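Mekoline – grasp planning for messy bins

Hi, I'm Nadine, and Mekoline is the grasp planner I've been building with Joelle Obeidat at Nimri. It picks long, skinny parts out of a bin when they're lying every which way, and it works from one depth view per pick, so you don't have to scan the whole pile first!

The trick (well, our favorite part) is that it scores the finger path before it scores the grasp. Sticks near a wall used to drive us nuts – the grasp looked great and then the wrist had no room to get there. Now those picks get pushed down the list until something clears up.

We trained it on 500 simulated bins, then ran 200 real picks in May. Pieces touching end to end are still our weak spot, as the planner sometimes reads two as one long part. Joelle is working on a color cue for that.

What you get: the planner, 3 sample configs and the logging tool. Setup takes roughly 4 hours, mostly calibration. Orders and questions go through Lustico.

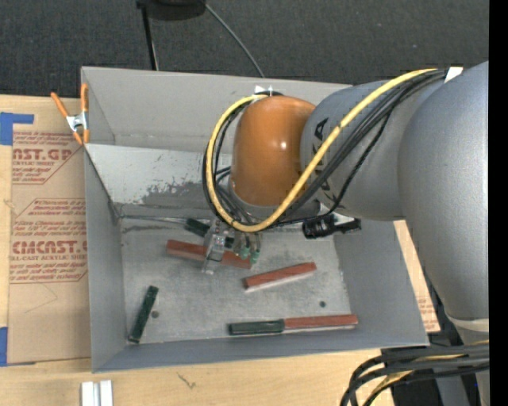
Red and green blocks in the gray bin, with the gripper over one of the reds.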